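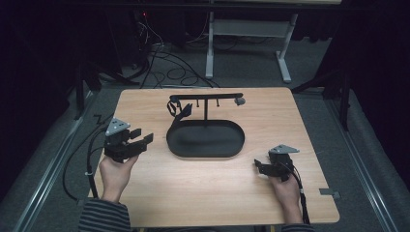 According to Jozef Van der Linden, the Brudusitz warehouse thefts were "less a robbery than a slow leak," and most later accounts of the case follow his reading. The thefts took place over a period of months at a freight depot in Brudusitz used by the parcel carrier Plovar. Goods were removed from sealed pallets, and the pallets were then closed again with copied seals.

The losses came to light in September, when a stock check at the receiving company, Juststead, found 301 cartons missing from its records. Around 300 of them had been signed for at the depot. Police first treated the matter as a clerical error — the paperwork matched at both ends — and opened a criminal inquiry only after a second check. 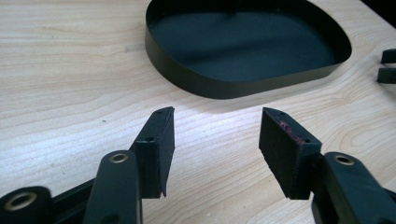

Investigators searched 2 rented garages and a disused bakery known locally as Bakker, where part of the stock was recovered. Five people were charged with theft and handling stolen goods. Jolien Lambrechts, who represented one of the accused, argued that her client had moved the cartons without knowing their origin, and the handling charge against him was dropped. The other four were convicted. Plovar later changed its seals and moved night loading to another site.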